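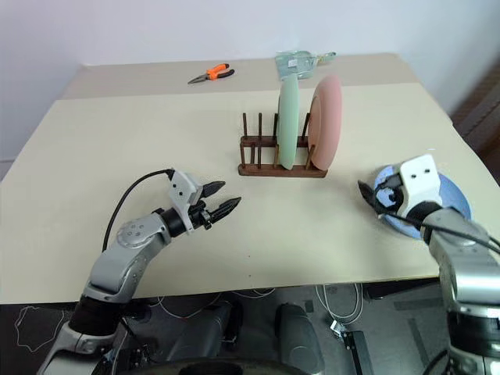
From: Eleri Rosser
To: kitchen-refit list
Subject: Re: Hard water and the hall kitchen

Beca, thanks for this. I've left your message in full at the bottom so people who joined in January can see what we're talking about. My answers are in the same order as your questions.

Hardness first. The strip test I did at the kitchen tap came out in the "very hard" band, the same as the one Trefor did at his house. The water company gives one figure for the whole district, so I'd go by the strips. Anyone who wants to do their own can have one from the packet in my desk drawer.

On the softener, I have two quotes. Jarman would fit a twin-tank unit under the sink for 2,000, which includes the bypass valve and a separate unsoftened tap for drinking. Zesmont quoted 600 for a single tank, but that leaves out the plumbing and they want us to find our own fitter. I asked them twice whether the single tank can be regenerated overnight on a timer and haven't had an answer to that part. If it can't, we'd be running hard water through the dishwasher on supper nights, when we use it most.

Salt is the other cost. Jarman says block salt, two blocks at a time, and the cupboard to the left of the sink is deep enough for the unit with the door closed. I measured it. The waste pipe is in the way of the back corner and would have to move over by a hand's width.

Ximena asked at lunch if we could skip the softener and descale more often. We could. Last year we descaled the urn every month and the dishwasher four times, and the urn element still went in the fall. A new element plus the call-out was most of 500. I don't think the second one has been descaled at all since it was put in, and it takes noticeably longer to boil than it did.

If we do go on descaling by hand, please use citric acid and not vinegar. Vinegar is hard on the rubber seals and the smell stays in the urn for days. Dissolve the powder in warm water first, fill to the upper mark, heat it but don't let it boil, leave it an hour, then drain through the tap so the tap gets cleaned as well. Rinse 3 times. The powder is on the top shelf with the spare fuses.

The cloudy glasses are a separate problem, I think. I soaked one in vinegar overnight and the film came off the rim but the body stayed dull. That means the surface is etched and it won't come back. Too much detergent will do that, and so will a long hot cycle. The tablets we buy are sized for much harder use than ours. Trefor has gone over to loose powder at home and uses half what the box says.

I would rather have the twin tank and pay once. But I haven't seen the Zesmont unit and I don't want to rule it out on an unanswered email. Berwyn, you said you knew somebody who had one put in. Could you ask what they pay for salt in a year, and whether it copes when the house is full?

I'll ring Jarman on my own account to ask how long the quote holds.

Eleri

Beca Powell wrote:
> Hello all,
>
> Before we order anything for the kitchen can we settle the water? I've
> got four questions.
>
> 1. Does anybody know how hard it is? I've seen two different figures.
> 2. Are we getting a softener, and if so will it fit in the cupboard by
> the sink? I thought there was a pipe in there.
> 3. If we're not getting one, who is descaling the urns, and with what?
> I found a bottle of Zistitz under the sink with no instructions on it
> and I've put it to one side until someone can say what it's for.
> 4. Why are the glasses cloudy? They were new last spring.
>
> I don't mind which way we go on 2, I'd just like to know before the
> counter goes in, as it'll be a pain to get behind it afterward.
>
> Beca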